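Trasow bin-picking block set, four stars from our robotics club

We bought this in June for the Tuesday group, mostly because I was tired of cutting our own blocks (and sanding them, ugh). It was 428 dollars with shipping, and for that you get a box of red and green bars plus a booklet of picking exercises. The Zerstead set we looked at was 757, so no contest!

The kids love it. Colors are easy to tell apart, the edges are clean, and after roughly 300 picks I can't find a chip anywhere. The booklet is the weak spot – exercise two assumes you already know how to teach a grasp point, and my beginners got lost right there. We ended up writing our own page for it.

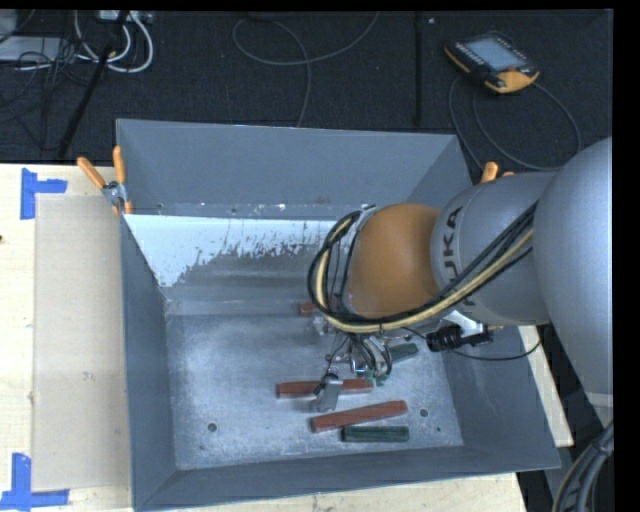 My other gripe is that there's no bin included, so budget for one. Long bars love to settle flat against the bottom, and that's where my students lose most of their points at practice. Great prep for the Mirkach Cup though, and I've already ordered a second set for the fall class.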